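Home
Doors and Openings
Sills and Thresholds
Hadden Low-Profile Aluminum Threshold

Hadden Low-Profile Threshold for Outswing Patio Doors
From $238
In stock in mill finish and dark bronze. Clear anodized ships in November.

Reviewed and updated Oct 21, 2023 by Nanna Briem

We sell three low thresholds and this is the one we get the most calls about, mostly from people who have read the maker's brochure and want us to agree with it. We agree with some of it. The brochure says "flush." It says "weathertight in all conditions." It says the sill "disappears." You should read those words the way you read the gas mileage on a window sticker.

What the Hadden is, in plain terms: an extruded aluminum sill in two halves, with a plastic strip between the inside half and the outside half so the cold doesn't run straight through the metal. There is a drain channel under the walking surface, a removable cover over the channel, and a rubber bulb gasket that the bottom of the door closes against. It is made for outswing hinged doors. It can be made to work on some inswing doors with the Dubey adapter, and we will get to why we don't push that.

Is it flush?

No. Set it in a recess in the slab and the walking surface can be level with the finished floor inside, and the bulb stands up above that. You will feel the bulb under a bare foot. A wheelchair goes over it without trouble, and so does a stroller, and so does a loaded hand truck, which is what ours gets at the warehouse door. If you set it on top of the slab with no recess, you have an ordinary low step and you have paid extra for it. We have talked several people out of buying one for exactly that reason. The plain Roston sill is cheaper and does the same job on an unrecessed slab.

Does it keep water out?

Mostly, and it depends on your slope more than on the sill. Any low threshold gives up the height that used to hold the water back. The drain channel makes up for part of that. If your patio falls away from the house and there is an overhang above the door, the Hadden does well. If the patio is dead level, or somebody has poured it so it falls toward the house, no threshold on this site is going to save you. Fix the patio or put in a trench drain first.

The maker quotes a lab water test. We've asked twice for the full report and were sent the summary page both times. The summary gives a pass, with no word on whether the channel was clean or whether the door had been opened and shut a few thousand times before the test. We aren't saying the test is wrong. We would just like to read it before repeating it, so we have left the number off this page.

Kaj Thoroddsen, our service manager, keeps the callback log. Out of 17 callbacks on this sill, 13 were clogged drain channels. Leaves, grit, dog hair. The cover lifts out with a flat screwdriver and the channel can be rinsed with a hose, and hardly any of those owners had been told that it lifts out. The other four were installs where the sealant under the outer half had been skipped or laid in the wrong place.

The thermal strip

We like it and we think it's oversold. A plastic break in an aluminum sill is a good idea, and if you have ever had frost on the inside of an old sill you know why. The brochure goes on to talk about savings on heating bills and gives a figure per year. A door sill is a very small part of a house. Whatever it saves on heat you will not be able to find on your bill. Buy it to stop the cold stripe and the wet socks.

The strip is crimped in, not glued, and you cannot replace it in the field. If it cracks, the sill gets replaced. We haven't had one crack. We've also only carried the product in its present form for a few winters, so make of that what you like.

Finishes

Mill finish is bare aluminum and it will get dull and scratched. Some people like that. Dark bronze is painted, and the paint wears off in the middle where everyone walks. The maker calls the paint "lifetime." We asked whose lifetime and are waiting for an answer. Clear anodized holds up best under feet and costs more. On a door that gets used all day, order the anodized and wait for it.

Finish samples are small and free. Please get one before ordering the bronze. It looks brown in some light and close to black in other light, and we don't take back cut sills over color.

Sizes and prices

Single door, stock length, mill finish: $238
Single door, dark bronze or clear anodized: call for price
Double door, stock length: call for price
Full kit for a four-panel opening, with both end dams, joint plate, cover strips and sealant: $1,420
Custom lengths: cut at the factory, not returnable

The full kit deserves a word. If you buy the same parts one at a time it comes out close to the kit price, so the "kit savings" banner on the maker's site is doing a lot of work. What the kit does get you is a joint plate from the same run as the sill. We have had loose plates turn up a hair too wide.

In the box

Inner and outer sill, joined
Drain cover
Bulb gasket, fitted
Two end dams
Stainless screws
One sheet of instructions

Not in the box: sealant (except in the full kit), shims, sill pan, concrete anchors. The instruction sheet says a sill pan is "recommended." Our view is that it's required, and if your installer says otherwise, ask him to put it in writing.

Installing it

Measure the rough opening in three places and use the smallest. Check the slab with a long level, front to back as well as side to side. The sheet that comes with the sill shows one bead of sealant under the outer half. Run two, with a gap at the drain outlets. Don't block the outlets. Set the end dams before the sill goes down, not after, whatever the drawing seems to show — the drawing is from the older version and has never been corrected.

Do the water check before the trim goes on. Pour a bucket along the outside edge and watch where it goes. If it sits, take the sill up and start over. It's a bad afternoon, and much better than taking it up next spring with the floor down.

The Dubey adapter

This is a snap-on piece that moves the gasket line so that the sill can be used under an inswing door. It fits. It also puts a joint in the one spot you'd least like to have one. We stock it for people replacing an existing adapter and we won't recommend it for a new door. For a new inswing door, look at the Plestus sill. It stands higher and it is not pretty, and we get almost no calls about it.

Warranty

Ten years on the aluminum, two on the gasket, one on the paint. Compare that last one with the word "lifetime" above. The warranty is void if the sill is cut outside the factory, including a trim at one end to make it fit, so measure again before you order. Claims go to the maker and not to us, though we'll help with the form. Keep your receipt and a picture of the label on the underside, taken before you set it, as you will not be seeing that label again.

Who should buy it

People with an outswing door, a recess in the slab, a patio that drains the right way, and a real need for a low step. For them it's the best of the three we carry. If you are missing the recess or the slope, save the money.

Questions we get

Can I walk on it right after install? Give the sealant a full day. The sheet says a few hours, which might be true in a warm shop.

Will salt hurt it? Road salt will mark the mill finish. Rinse it.

Can I get just the gasket? Yes, sold by the door width. Pull the old one out, push the new one in, no glue. Cut it slightly long, as it shrinks back a little the first week.

Do you match prices? On stock lengths, with a written quote. Not on the kit.

Order by phone or at the counter. Custom lengths need a signed measurement sheet.
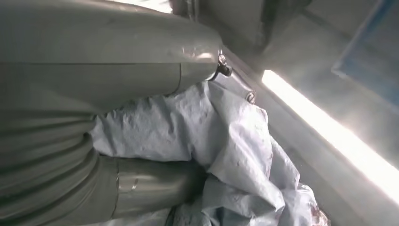 Gray-green arm with metal clamp fitting and ribbed section.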